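Gift bag cell: fabric finger sleeves, when do you swap them and how do you keep the tissue from riding along?
Forum: Cells and Benches > Upkeep and Repair 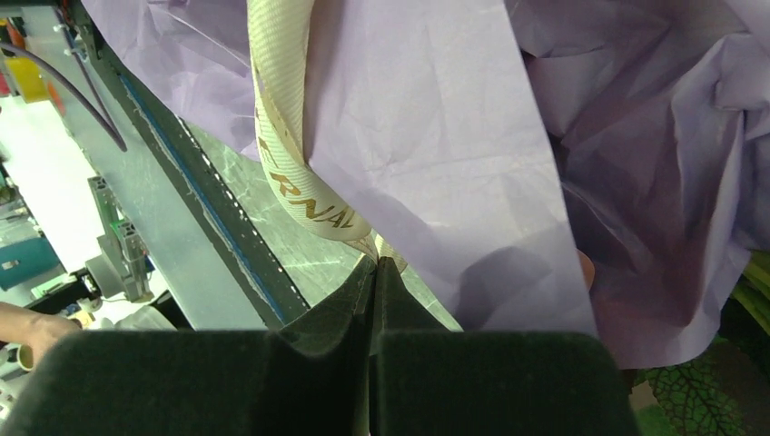 How often should the fabric sleeves on a soft-finger gripper be changed when the cell handles tissue paper and ribbon all day?

Go by the nap of the fabric first and the cycle counter second. On our cell the sleeves come off at 3,000 picks, or sooner if the felt side has gone shiny where the two tips meet, and they always come off as a pair.

---

marlowbench wrote:

I'm putting that question and answer up top so people searching can find it, but I'd love to hear how the rest of you do it, because my answer comes from one cell and one fairly stubborn person (me). We run a single arm that works on gift bags with tissue and ribbon handles. Dark green sleeves on both fingers, lavender tissue, cream twill ribbon handle with the gold-brown lettering on it. The arm has to take the ribbon between the fingertips and leave the tissue where it is, and that second part is where all my gray hair comes from.

The cell came to us from Jibrin with bare pads on the fingers, and those slid right off the twill, so one of our sewing people made up the first sleeves one Monday and we've been on fabric ever since. My last pair went to 3,091 because I was at lunch when the counter rolled over. By then the tissue was coming up with the ribbon a good deal more than I like. Fresh sleeves, same program, and it settled down by the afternoon.

So, two things. What count do you run to? And does anybody have a trick for the fold at the tips? My sleeves have a flap that peaks up like a little tent where the fingers come together, and I go back and forth on whether to stitch it down.

---

hattie_r wrote:

Oh, I have feelings about that flap! Leave it up. We stitched ours down when we first set up our Wekow arm, thinking it would be neater, and the seam made a hard ridge that put a crease in every handle. Picked all those stitches out again at the kitchen table that night with a seam ripper and a pot of coffee. With the flap loose the ribbon has something soft to tuck against, and it doesn't seem to care much if it comes in a bit twisted.

As for the count, I don't use one. I run my thumb across the tips every morning before we start, and if it feels like an old couch cushion, off they come.

---

drinodier_dan wrote:

I'm going to disagree with you both, in a friendly way. 3,000 is far too long for tissue. Every sheet sheds a little dust and that dust packs into the felt, and once it's packed in you've lost your grip on the twill even though the fabric looks fine. I brush mine every 500 with a dry nail brush, with the nap and then against it, and I change them at the end of every second shift whatever they look like. Sleeves are cheap. A rack of bags with torn tissue isn't.

I'd stitch the flap too, sorry Hattie. Use a curved needle and catch only the back layer and you won't get a ridge.

(The user name is from the Drinodier shop where I learned all this, by the way. I've been gone from there a long while and never got round to changing it.)

---

marlowbench wrote:

Dan, the brushing makes a lot of sense and I'm a little embarrassed I never thought of it. Do you do it with the sleeves on the fingers or off?

---

drinodier_dan wrote:

On, with the arm parked and the e-stop in. Fingers open as wide as they go so you can get down the inside faces. Hold a shop vac nozzle underneath with your other hand or you'll just be moving the dust onto your bench. And please do push the e-stop in even if the arm is paused. I know we all know. Push it in anyway.

---

Tobiloba Oyewole wrote:

Good evening all. I look after a similar cell at Amgate and I would look at the closing force before I spent any more evenings sewing. Ours is set on a scale that goes to 100 and we had it up at 60 for months, because a new sleeve feels slippery to the person setting it and the natural thing is to squeeze harder. Squeezing harder is what pinches the tissue in along with the ribbon. We walked it down a little each day and ended at 32. The ribbon still holds, the tissue mostly stays put, and the sleeves last noticeably longer as well.

The other thing is the approach. If the sheet hangs down on one side of the handle, come in from the other side, low, and close before you lift. We used to lift while closing to save a moment and it cost us more than it saved.

---

hattie_r wrote:

Tobiloba, I wouldn't go that low on ours. I tried something in the thirties and the handles slipped as soon as the arm picked up speed. But our ribbon is a slick satin and yours may have more tooth to it. Marlow's is twill, so maybe it'd be happy there.

---

Tobiloba Oyewole wrote:

Ours is a twill too, yes. With satin I would go up again, I agree with you there.

---

marlowbench wrote:

Well, you've given me plenty to do. I checked and my force is at 55, which I had simply never touched since the bare pads. I'm going to bring it down in small steps on one pair of sleeves, brush at 500 the way Dan does, and leave the flap alone for now so I'm only changing so many things at a time. If the flap starts fraying I'll try the curved needle.

One more small question for whoever's still reading. How are you all fixing the sleeve at the base of the finger? I've got elastic, and it creeps.

---

drinodier_dan wrote:

Hook and loop, loop side on the sleeve. Elastic always creeps.

---

hattie_r wrote:

Elastic with a drawstring run through it! Mine hasn't moved since spring.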